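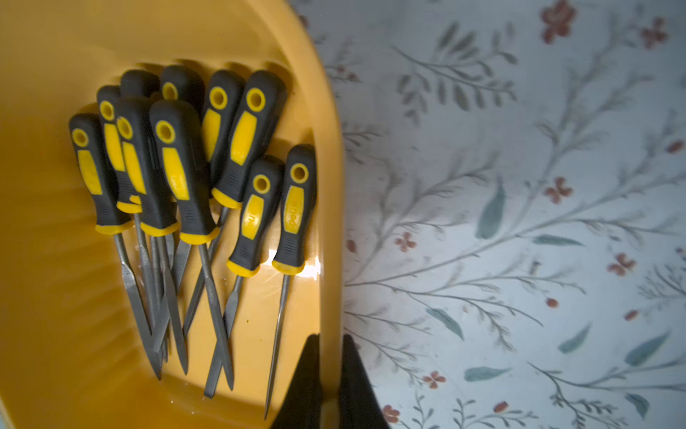 Bramik Workshop Automation Project
Progress report to the Rustad Fund, second period

This report covers the open day at our Flonthorpe unit on 10/03/2019 and the work leading up to it. The open day was the main item promised for this period, and it went ahead as planned.

Attendance
We counted 267 visitors at the door. Of these, 113 filled in the comment sheet. Most came from small repair and metalworking shops within driving distance. Two classes from the technical college also came, along with their instructors.

What was shown
The arm worked at the center table from opening until closing, with a break at midday. The job was handling hand tools and the tubs they are kept in, which is the task set out in our application. We used needle files for much of the day. They are thin, they lie across each other, and the handles sit at different heights, so they are a fair test of whether the gripper can work in a crowded container. Visitors stood behind a rope and could watch the wrist camera view on a monitor beside the table.

The second station, run on the Bredeo planning software, let visitors choose a target on the screen and see the path the arm would take before it moved. This drew the longer line of the two. We should have had more than one screen for it.

Results on the day
We logged 100 attempts at lifting and moving a tub by its rim. The arm completed 81 of them without help. Most of the failures were grips that slipped on the curve of the rim. A few were stops we made ourselves when a finger came too close to the tools inside. Picking single files out of a bundle is still slow, and we are not reporting a figure for it yet.

Comments from visitors
The most common question was price. The next was how long it takes to set up a new tool. Several shop owners said they would want to see oily parts handled before taking it further. We have added that to the test list.

Problems
The monitor lost its signal twice in the morning and had to be restarted. Parking was short. The replacement finger pads ordered in the summer had not arrived, so we ran the old ones.

Spending
Costs for the day were within the amount approved. Rope stands and the extra monitor were rented. The receipts are attached to the financial form.

Next period
We will fit the new pads, repeat the rim test with the same tubs, and begin the oily parts trial. A smaller demonstration for shop owners is planned for May at the same unit. We ask that the unspent printing money be moved to monitor rental for that event.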